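Mwangi Massawe
Thread on hanging towels, which I have been asked about more than once. Short version: most of it is the rail and the hanger, very little is the towel.

1/ The rail first. Ours is a black metal arch with a thin rod bending across the top. A curved rod is fine for a display and a nuisance for hangers - they slide towards the low side unless something stops them.

2/ Black fabric behind, pale floor below. Against black you can judge whether an edge is level from across the room. On the old cream curtain at Dredgate I never could.
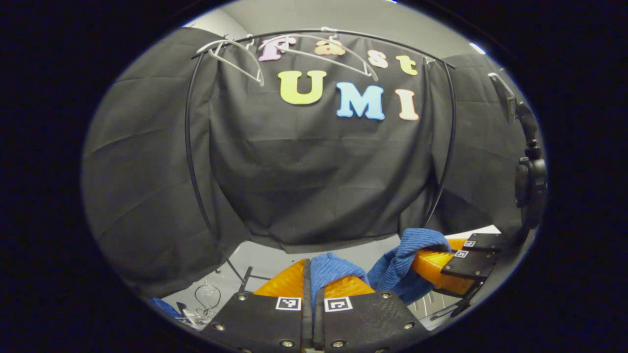 Two white hangers on the rod, small clip further along, foam letters behind.

3/ Plastic hangers, plain. I tried the padded Zetine ones in December. They grip well but the towel will not slide, so any correction means lifting the whole thing off and starting again.

4/ Method. Pass one end over the bar, then draw it through until the two sides match. A difference of 5 cm is acceptable. At 15 cm the long side wins and the lot ends up on the floor.

5/ The usual fault is bunching. The cloth rolls up along the bar and stays rolled, and a rolled towel dries slowly at the top.

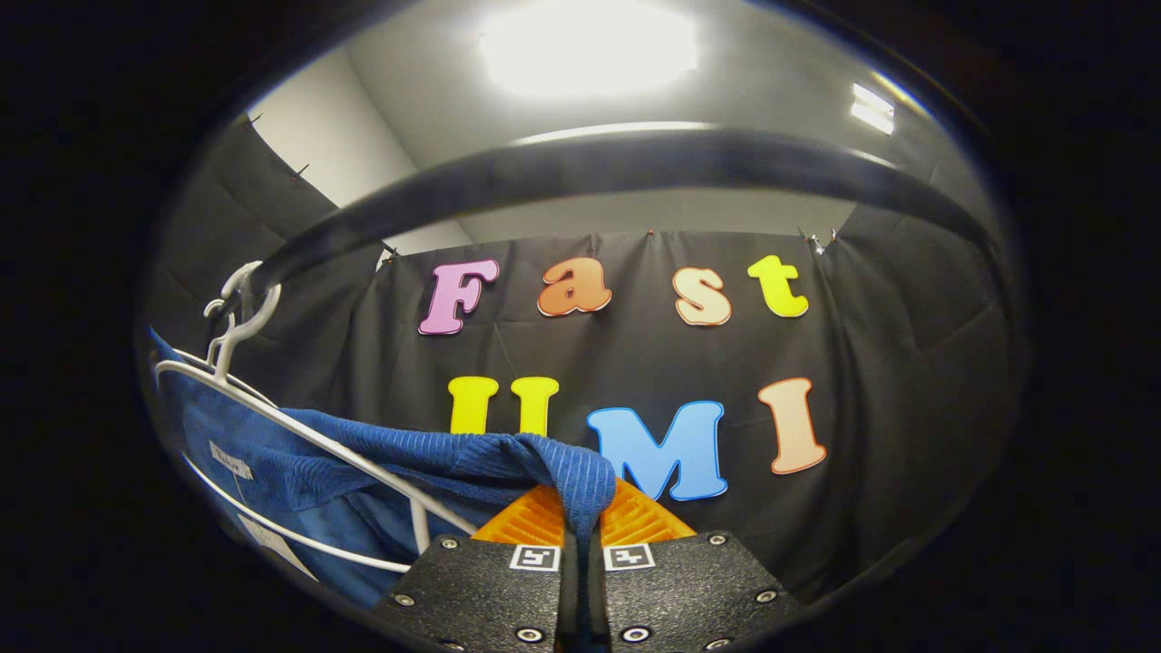 6/ To clear a roll, take a single fold near the end of the bar and pull outwards, along the bar. Pulling down only tightens it. Ribbed cloth is worse for this than flat weave, as the ribs catch on each other.

7/ Semaan asked about clips. One, on the rod, as a stop for the hangers. Clips on the towel itself leave marks.

8/ Peko towels shrink a little on the first wash, mostly in length. Wash before you decide which hanger to use.

9/ Bath sheets are a separate problem. I fold those in half lengthways first and have no strong views beyond that.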